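Wibisono Opens Its Simulation Lab to Visitors in Grosbridge

The Wibisono robotics group held an open day on Thursday, welcoming 77 visitors to its Grosbridge laboratory for demonstrations of the simulated rooms – potted plant and table included – in which its robot software is tested.

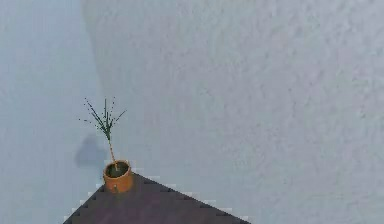

Anisa Harahap told visitors that software must complete 285 simulated runs before it is tried on a real arm, and that she would like local schools to have access to the same program.

Two guided sessions were offered in the afternoon. Registration for the next open day, planned for August, will be handled by the Clunine office.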